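Visit to the Kudstead Veterans Memorial and Records Room

Members of the Jisham Veterans Family Association visited the Kudstead memorial on January 18, 2023, at the invitation of its director, Ngozi Okoro. The party of 19 included next of kin, two former Army chaplains and our secretary, Mei Villanueva.

The memorial wall carries 153 names from the county, arranged by date of loss. Ms. Okoro explained that 10 of the entries were corrected in October, after families supplied discharge papers and letters. A wreath was laid at the east panel and the names of the Nimus Road men were read aloud by Afonso Pinheiro.

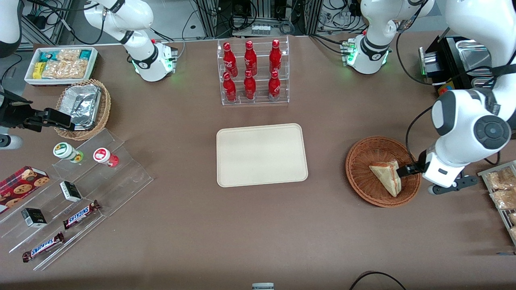 A wrapped sandwich in the wicker basket, with bottles of Coca-Cola behind.

The afternoon was given to the records room, which holds more than 2,465 items – service cards, unit newsletters, photographs and casualty telegrams. Archivist Constanza Mansilla showed how a file is requested and which papers may be copied. Original letters may be read at the long desk but do not leave the building. Relatives who wish to add to a file should write to her before sending anything by mail.

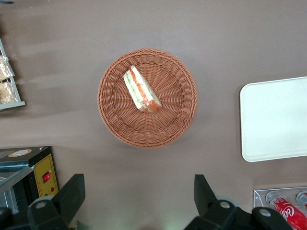
Sandwich wedge in a round basket.

Nam-gil Won presented the Soylu collection of company rosters on behalf of the association. The rosters will be indexed by surname and home town.

The association thanks the staff at Kudstead for their courtesy. Members who could not attend may ask Ms. Villanueva for a copy of the wall listing.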